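Stone Underhand: What a Benchtop Is Asked to Do

Marble has been sold as a kitchen surface for well over a century, and the complaints about it have hardly changed. Birthe Gunnlaugsson looks at the chemistry, the sealers and the slab yard. 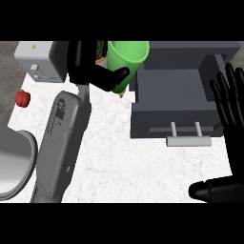
What the stone is

Marble is limestone that has been recrystallised by heat and pressure. The result is a mass of interlocking calcite grains, sometimes with dolomite, and the veining comes from whatever else was in the original sediment. Iron oxides give pinks, browns and yellows. Graphite and clay give greys. Green usually points to serpentine or chlorite.

Calcite sits at 3 on the Mohs scale. A steel knife is about 5.5 and quartz sand is 7, so grit carried in on a shopping bag will scratch a polished marble top, while a granite one will mostly shrug it off. Hardness is only part of the matter. Two slabs of the same nominal hardness can wear quite differently depending on grain size and how tightly the grains are locked together.

Porosity in a good commercial marble is low, generally under one per cent by volume. Many granites are no better. The reputation marble has for staining owes a good deal to its colour, as a tea mark that would disappear on a speckled brown granite is plain to see on white.

Etching and staining

The two faults are routinely confused, including by people who sell stone. A stain is a foreign substance held in the pores. An etch is a loss of material. Lemon juice, vinegar, wine and many bathroom cleaners react with calcium carbonate to give a soluble salt, water and carbon dioxide, and what remains is a dull patch where the polish used to be.

No penetrating sealer prevents etching. The sealer lines the pores and slows the uptake of oil and water, but the calcite at the surface is still exposed to whatever is spilled on it. Topical coatings do form a barrier. They also scratch, yellow in some cases, and have to be stripped before the stone can be refinished.

A honed finish, taken no further than a 400 grit abrasive, hides etching better than a polished one. There is less gloss to lose. The trade-off is a slightly more open surface that takes up oil faster, so a honed top near a cooktop should be sealed more often.

Three sealers on one slab

Erkel, Erkus and Cendetti all market penetrating sealers for calcareous stone. The first two are solvent-borne and the third is water-borne. We applied each to offcuts from a single honed slab, following the label directions, and left a fourth piece bare. Olive oil, black coffee and beetroot juice were placed on each offcut under a watch glass overnight.

The bare piece took up all three. Oil was the worst, leaving a dark halo that a poultice of baking soda and acetone lifted only after a second application. Erkel and Erkus both held out the coffee and the oil, with a faint pink left by the beetroot. Cendetti did as well on coffee and less well on oil, though it was the only one that could be applied indoors without opening every window in the house.

All four pieces were then given a teaspoon of white vinegar. All four etched.

Buying the slab

Slabs are normally sold at 20 or 30 mm. The thinner material needs full support, and any overhang for a breakfast bar should be discussed with the fabricator before the cabinets go in. At 30 mm, a slab measuring 3000 by 1911 mm weighs over 400 kg, and older timber floors may want looking at.

View the slab wet and dry. Wetting shows fissures and old resin repairs, which are common and not in themselves a reason to reject a piece. Ask for the fabricator's layout so that cut-outs for the sink and cooktop miss the weaker veins. Eyvindsson, a small yard that has been cutting stone since May 1994, marks these in chalk and photographs the slab before it goes on the saw. The practice ought to be standard.

Check the lot number if the job needs more than one slab. Consecutive slabs from a block can be book-matched. Slabs from separate blocks seldom agree in background colour, whatever the trade name on the label.

Refinishing

Light etches on a honed surface can be blended with a fine abrasive pad and water, worked evenly over a wider area than the mark itself. Polished stone is harder to repair by hand. The fabricator will step through diamond pads, commonly to 3000 grit, and finish with a polishing powder containing oxalic acid. Seal again once the stone is fully dry, allowing at least a day.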